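Pusher tips and two controllers, part two

Last time I got as far as mounting the arm over the pegboard and complaining about the cable chain. The cable chain is now zip-tied out of the way and I've moved on to the comparison I wanted to do in the first place: plain rod against the Kiltano two-finger gripper, each run under the stock controller and under the Mạc board that Raymonde Dufour lent me in December.

The task is table-top pushing. Blocks on a maple board, board on the pegboard, move a given block to a given spot without disturbing its neighbours. The gripper can lift, so on paper it should win. In practice it needs clearance on both sides of the block, and in a cluster there isn't any. The rod only needs one free face.
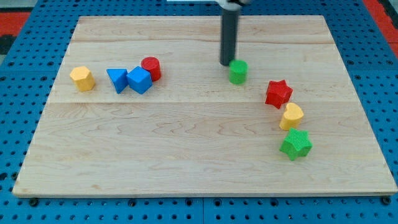 Rod tip over the board, green cylinder next to it. Blue cube and red cylinder touching on the left.

The tight group on the left is the layout I use for the hard cases. The gripper planner refused most approaches to the cube outright, which I count as a fail even though nothing was knocked over. With the rod, the same cube can be separated from the red cylinder by pushing along the shared face, provided the tip is low enough.

Tip height matters more than I expected. Too high and the rod rides over the star blocks, or catches the top of a cylinder and tips it. Too low and it drags on the wood, and the drag shows up as a position error that the controller then tries to correct all at once when the tip comes free. I settled on a clearance of 14 tenths of a millimetre, set with feeler gauges against the highest part of the board. The board isn't perfectly flat across the seams, so I check at both of them.

Now the controllers. The stock one takes position targets at 10 Hz and interpolates between them. It's smooth in free space and vague in contact. If a block sticks, the arm leans on it and then lets go with a small lurch, and the block ends up past the target. The Mạc board closes its loop at 200 Hz and lets me cap the force, so a stuck block gets a steady push. It's also noisier, and the default gains made the rod buzz at the tip. Halving the derivative term fixed the buzz at the cost of some stiffness I haven't missed.
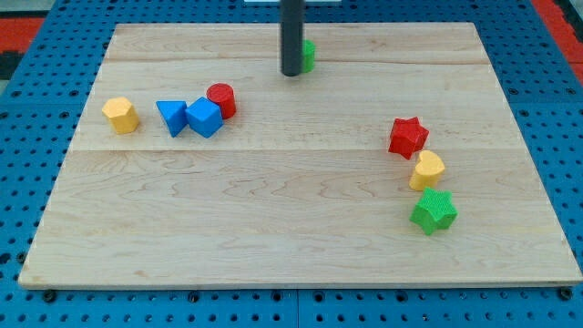 I ran 200 pushes per combination, resetting the blocks by hand each time. Najwa Bitar did a share of the resets and pointed out that I was putting the yellow hexagon back with the same face forward every time, so the early runs are flattering. I threw those out and started again with the orientation picked from a list.

Ranking, best to worst, on final block position:

Rod, Mạc board
Rod, stock controller
Gripper, Mạc board
Gripper, stock controller

The gap between the first two is mostly in the stars and the heart. Flat-sided blocks are forgiving and either controller will do. A star rotates as soon as the push line misses its centre, and the slower loop is late to notice. The triangular prism is awkward with everything. I'd leave it out of the average, but that seems like cheating.

To be fair to the Kiltano, this is not what it was built for. It grips well, the jaws close parallel and the mounting plate fits the Parkadley flange without an adapter. For sorting blocks into bins I'd put it straight back on. The rod is a length of dark grey round stock with a rounded end, and it can't pick up anything.

Still to do: a softer tip cover, and a second camera angle. From the front, the rod hides whatever is directly behind it, and the tracker drops the block until the arm moves off. Raymonde has a spare camera bracket from the Virnodville bench that might reach over the side of the pegboard. The bolt spacing looks wrong, so I may end up drilling it.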